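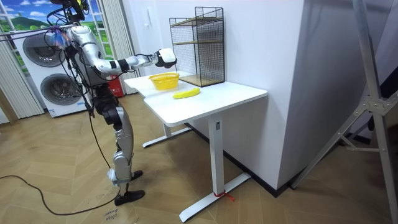 # Plerkivton Lunchbox Notes

A small, open collection of packed-lunch ideas for children, written down by parents and carers and tidied into one plain table. If you've ever stood at the worktop in the morning with half a cucumber and no plan, this is for you!

Last updated: 2025-01-14

We use cookies to remember your settings and to see which pages are read. Accept all | Manage choices

## What's in it

Each row is one lunch that a family packed and sent off to school or nursery. Families wrote the entries in their own words over a single September term start, and we've kept as much of that wording as we could — the notes column is easily the best part, so please do read it before you start sorting and filtering.

There are 1000 lunches in the main file, `lunches.csv`. A second file, `swaps.csv`, lists things people used instead when they'd run out of something (oatcakes for bread, tinned peaches for fresh, and one very inventive use of leftover rice pudding).

## Columns

- `lunch_id`: a plain number, no meaning attached
- `age`: the child's age in whole years, from 2 to 12
- `main`: the main item, such as "cheese and carrot wrap"
- `sides`: everything else, separated by semicolons
- `prep_minutes`: the family's own guess, so treat it kindly
- `child_helped`: yes, no or a bit
- `came_home`: what was left in the box, in the family's words
- `notes`: anything else they wanted to say
- `group`: which of the groups below sent it in

We went back and forth on "a bit" in `child_helped`. It makes the column messier, but it's what people kept writing in the margin, and a four-year-old who tore up the lettuce and then wandered off has still helped a bit.

## Where the entries came from

The lunches were sent in through 4 groups, and each one has its own flavour:

- **Nutarano**, a cookery club for families with nursery-age children. Lots of finger food, lots of small pots.
- **Monau**, an after-school group. Older children, bigger appetites, and plenty of entries where the child did the packing.
- **Huerta**, an allotment group. Wonderful for vegetables! Courgette turns up in places you wouldn't expect.
- **Plerkivton**, our own parents' list, where the whole thing started.

Entries came in on paper and by email. We typed up the paper ones by hand, corrected obvious spelling slips in `main` and `sides`, and left `notes` and `came_home` alone apart from taking out names.

## Good uses

Please cook from it! It's also handy for planning a week of lunches, for finding jobs a young child can manage (spreading, tearing, filling pots, choosing the fruit), or for a school project on what people eat. The `came_home` column makes a lovely starting point for a chat with children about why some foods get eaten at lunchtime and others don't.

## Please be careful with

**Allergies.** There is no allergy column. An entry that doesn't mention nuts, milk or egg may still contain them, as families often wrote "biscuit" or "pesto" and left it there. Check every ingredient yourself.

**Small children.** Grapes, cherry tomatoes and the like appear without any word on how they were cut. Quarter them lengthways for little ones, whatever the entry says.

**Nutrition.** We recorded no weights or portion sizes, so the file can't tell you whether a lunch is balanced.

**Who's missing.** Everyone here chose to take part, and most enjoy cooking. Children who have school dinners aren't in it at all.

## Known problems

- Some `prep_minutes` values include boiling eggs the night before and some don't.
- "Squash" can mean the drink or the vegetable. Check `notes` if it matters.
- A few of the Huerta lunches were entered twice with slightly different sides. We're still working through them.

## Adding a lunch

Copy `template.csv`, fill in a row and send it to the list with the group name in the subject line. Leave out your child's name and school. Blank cells are fine, and so are lunches that came home untouched — we'd love more of those.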